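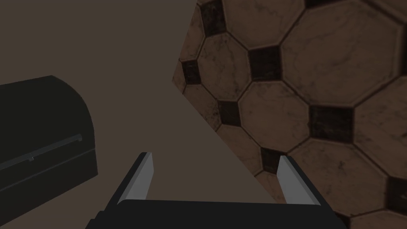
Ciststead Allotment and Garden Society
Minutes of the meeting held on Aug 23, 2020

Present: Jacqueline Charpentier (chair), Hervé Gautier, Faustine Sabatier, Wissam Hakim (minutes)
Apologies: Timothée Baudry

1. Minutes of the last meeting
Agreed, with one correction. The plot given up in spring was the one next to the Jacquet orchard, not the one by the lane.

2. Water
The tank by the lower gate is still losing water overnight. Hervé has changed the washer on the tap and thinks the fault is in the joint underneath. Watico quoted 400 pounds to dig out and replace the pipe as far as the first bend. Faustine asked whether the price covered putting the path back. Hervé did not know and will ask. Until then the tank is to be filled in the mornings only, and hoses are not to be left running unattended.

3. Vacant plots
Two plots are free and there are five names on the waiting list. Jacqueline has written to the first three. One has replied and would like a half plot. It was agreed that the larger of the two could be split if the other half is taken as well. Wissam to mark out a middle path once that is known.

4. Bonfires
There was a complaint from a house on the east side about smoke during the afternoon. Members are reminded that fires are allowed from the start of November to the end of February only. Faustine would like a total ban. Hervé was against – he has blighted potato tops every year and does not want them in the compost. Left as it is for now, to be looked at again in December.

5. Newsletter
Timothée sent a draft of the autumn issue. The piece on storing onions is too long and will be cut to one page. Flikitz can print it at last year's price if they have the copy in good time. Faustine offered to read the proofs. 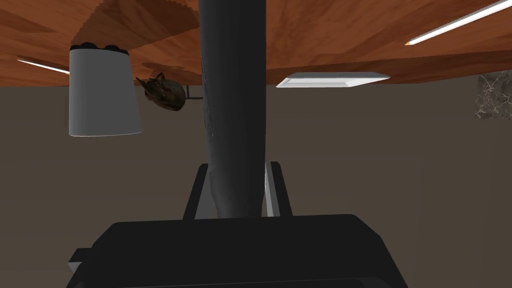
Reddish-brown wood and a plain grey-taupe wall.

6. Seed order
Forms to be returned to Jacqueline with payment. Broad beans and garlic will be ordered first. Late forms will go in with the spring order.

7. Any other business
The mower needs a new blade. Hervé to buy one and pass on the receipt.
Wissam asked for the hedge along the lane to be cut after the blackberries are over. Agreed.

Next meeting in December, date to be fixed by Jacqueline.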